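Subject: Re: [bookswap] Flekon buyback, anyone had a cheque yet?

Hermine Aebischer wrote:
> I sent Flekon 2 textbooks in April, quoted $46
> for the pair. So far, silence. Is it me?

It's not you, Hermine. They quoted me $40 for the Guérin statistics text, then knocked it down over "highlighting".

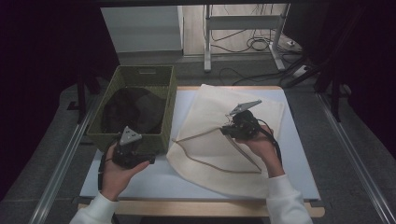
The highlighting was on one page and it was the publisher's own. I've asked for the book back. Apparently that costs extra.

The campus shop at Lisness pays less but hands it over at the counter, which I've come to find charming.
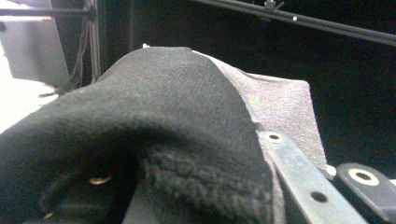
Dark knit, close up.

They won't touch anything with an access code, mind you, so my $200 chemistry set is now a doorstop. 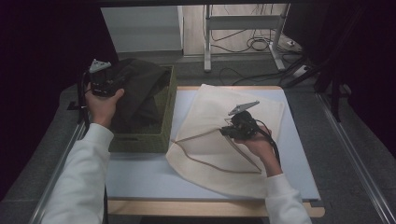 Grenau students are running their own swap on Friday and I'm taking whatever's left. Cash only, no labels, no quotes. A canvas bag with a drawstring like that cream one will do for carting books over. Want yours taken too?

Maxence Bodin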